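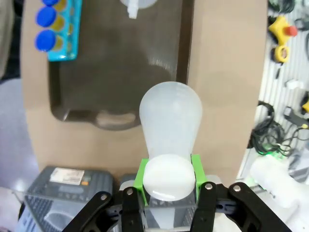

Häufige Fragen zum Quartalsbericht Konjunktur

Welche Region deckt der Bericht ab?
Erfasst werden die Wirtschaftsräume Skokier und Zunetbridge. Der Hafenbezirk Lobo wird seit der Gebietsreform getrennt ausgewiesen und geht nicht in die Gesamtreihe ein.

Wie wird das regionale Bruttoinlandsprodukt geschätzt?
Die Schätzung erfolgt von der Entstehungsseite. Grundlage sind Umsatzmeldungen, Arbeitsstunden und Energieverbrauch nach Wirtschaftszweigen. Die Verwendungsseite wird nur jährlich gerechnet und dient dem Abgleich.

Wie groß ist die Stichprobe?
Angeschrieben werden je Quartal 3000 Betriebe. In der letzten Erhebungsrunde lagen 1839 verwertbare Meldungen vor. Fehlende Angaben werden innerhalb der Größenklasse imputiert; Betriebe, die zweimal in Folge nicht melden, scheiden aus dem Berichtskreis aus.

Sind die Werte saisonbereinigt?
Ja, sofern nicht anders gekennzeichnet. Bereinigt wird um Saison- und Kalendereffekte. Die Ursprungswerte stehen in Tabelle 4 des Anhangs.

Ab wann spricht der Bericht von einer Rezession?
Der Begriff wird verwendet, wenn die bereinigte Wirtschaftsleistung in zwei aufeinanderfolgenden Quartalen gegenüber dem jeweiligen Vorquartal sinkt. Ein Rückgang gegenüber dem Vorjahresquartal allein genügt nicht.

Warum weicht die zweite Veröffentlichung von der ersten ab?
Die Erstschätzung beruht auf unvollständigen Meldungen, vor allem im Baugewerbe. Nachmeldungen werden in die zweite Veröffentlichung eingearbeitet. Die große Revision aller Vorquartale erfolgt jeweils im November.

Was ist der Ranier-Index?
Ein Frühindikator aus Auftragseingängen, Kreditanfragen und offenen Stellen, Basisjahr = 100. Ein Stand von 133 bedeutet, dass der Indikator 33 Prozent über dem Basisjahr liegt. Eine Aussage über die Höhe der Wirtschaftsleistung lässt sich daraus nicht ableiten.

Enthält der Bericht Angaben zu den öffentlichen Haushalten?
Nur Steuereinnahmen und Investitionsausgaben der Gemeinden, jeweils nach Kassenlage. Schuldenstände sind nicht enthalten.

Dürfen Tabellen weiterverwendet werden?
Ja, mit Quellenangabe und Nennung des Veröffentlichungsstands. Einzelangaben von Betrieben werden nicht herausgegeben.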